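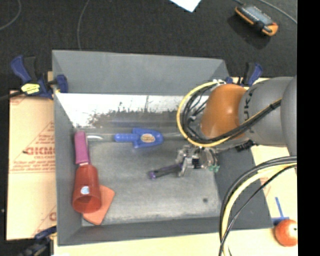

Sorting sand toys for resale, question on labels and mixed plastics. We take in returned beach sets at Fetlow and split them by piece before washing. Adhesive residue is the slow step. The blue trowel has an oval tan label in the center of the blade, and the red cup carries a small sticker on its side near the rim. Both come off in the wash only partway. What are people using that does not haze translucent plastic?

Posted by clavmont_bins, 1/31/22

Reply from tidemark88
Citrus remover on the trowel, warm soapy water on the cup. Test the cup on the base first. I have seen solvent craze clear plastic in under a minute.

Reply from Goodwin_returns
Disagree on citrus. It leaves an oily film and you end up washing twice. Low heat and a plastic scraper, pulled at a shallow angle. We ran 500 trowels that way in May and scrapped 3.

Reply from clavmont_bins
Heat is fine for the trowel. I don't trust it on a thin cup wall.

Reply from tidemark88
Neither do I. Also, I would not store cups on their sides against the bin wall with flat pieces under them. Stack them upright by size. The rims take a set if weight sits on them.

Reply from Goodwin_returns
A toy cup does not deform under its own weight. That only matters in deep bins — 1,000 pieces or more.

Reply from sievehead
Depends on the plastic. Is there a resin code on the base? If it is polypropylene, most label removers are safe. Polystyrene, keep everything off it except soap.

Reply from clavmont_bins
No code on the cups from the Zavik sets. The trowels are marked 5.

Reply from sievehead
Then treat the cups as polystyrene until you know otherwise. Drop a chip from a broken one in plain water. Polypropylene floats, polystyrene sinks.

Reply from clavmont_bins
I have a cracked one in the scrap box. Will try it tomorrow and post the result.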